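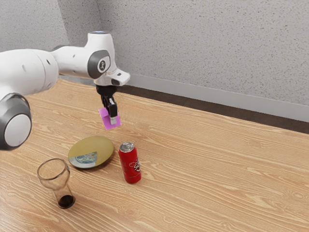 Figure 1. Robotic arm with a small pink object held over a wooden tabletop (computer rendering).

Introduction to Business Economics
Handout 4: Fixed costs, variable costs and the break-even point
November 2018

Read this before the seminar and bring a calculator. The lecture covered the same ground more quickly, and the worked case below was only started in class.

1. Why we sort costs

A firm's costs can be sorted in many ways. Accountants often sort them by department or by what the money was spent on. In this part of the course we sort them by one question only: does the cost change when the firm makes more or less?

Costs that stay the same whatever the output are called fixed costs. Rent is the usual case. So are insurance, interest on a loan, and the pay of staff who are on a set monthly salary. Costs that rise and fall with output are called variable costs. Flour in a bakery, cloth in a shirt factory and postage in a mail order business all belong here.

Fixed does not mean the cost can never change. A landlord may put the rent up next year, and it is still a fixed cost, as the rise has nothing to do with how much was made.

2. Short run and long run

The short run is the period in which at least one input cannot be changed. The long run is long enough for everything to be changed: the lease can end, the machines can be sold, a larger building can be found. There is no set number of months for either. A market stall may reach its long run in a few weeks. For a power station it may take many years.

In the long run all costs are variable. Students often lose marks on this point by writing that rent is always fixed.

3. Costs that do not fit neatly

Some costs have a fixed part and a variable part. A phone contract with a monthly charge plus a charge per call is one. Electricity is often another, with a standing charge and then a price for each unit used. Split these in two before doing any sums.

Other costs move in steps. A workshop can manage with one supervisor up to a certain output and then needs a second. The cost is flat, jumps, and is flat again. On a graph it looks like a staircase. In the exam you may treat a stepped cost as fixed if output stays on the same step, but say that you are doing so.

Wages need care. Pay by the piece is variable. A monthly salary is fixed in the short run. Hourly pay lies somewhere between the two, depending on how easily hours can be cut or added.

4. Worked case: Dravness Candles

Dravness Candles makes one kind of candle in a rented unit. Its fixed costs come to £3,000 a month. Wax, wick, jar and label together cost £3 a candle. Each candle sells for £5.

Contribution per candle is price less variable cost:
£5 – £3 = £2

Each candle sold puts £2 towards the fixed costs. Once these are covered, each further candle adds £2 to profit.

Break-even output is fixed costs divided by contribution per candle:
£3,000 ÷ £2 = 1,500 candles a month

Check it the long way. Revenue at 1,500 candles is £7,500. Variable costs are £4,500 and fixed costs are £3,000, giving total costs of £7,500. Profit is nil, so the answer is right.

Now suppose the firm sells 2,000 candles. Total contribution is £4,000. Take away the fixed costs and profit is £1,000. The margin of safety is 500 candles – the amount by which sales could fall before the firm made a loss.

5. Average cost

Average fixed cost falls as output rises. At 1,000 candles it is £3 each, at 1,500 it is £2, and at 3,000 it is £1. Average variable cost in our case stays at £3 throughout. Average total cost is the two added together, so it falls from £6 to £5 to £4 over the same range.

In practice average variable cost may fall at first, if wax is cheaper in bulk, and rise later as the unit gets crowded and overtime has to be paid. That gives the U-shaped curve drawn in the lecture. The straight-line version used here is a simplification.

6. When to stop

A firm making a loss should not always close at once. If Dravness sells only 1,000 candles, contribution is £2,000 and the loss is £1,000. If it stops, it makes nothing but still owes the £3,000, and the loss is larger. In the short run it should carry on as long as price is above average variable cost. In the long run it must cover all its costs or leave the trade.

Money already spent that cannot be got back is called a sunk cost. It should play no part in the decision.

7. Limits of break-even analysis

The method assumes one product, one price, and that everything made is sold. A firm with a mixed range has to share its fixed costs between products, and there is more than one fair way to do that. The price may also have to come down if the firm wants to sell more.

For the seminar

Kodikara Prints rents a shop and sells framed posters. List its likely costs under fixed, variable and mixed, with a line of explanation for each.

Rework section 4 with the rent raised so that fixed costs are £3,600 a month. Then go back to £3,000 and suppose the price of wax pushes variable cost up to £3.50. Which change moves the break-even point further?

Reading: course reader, from page 73 to the end of the chapter. The case on Wondilwood Dairy is optional.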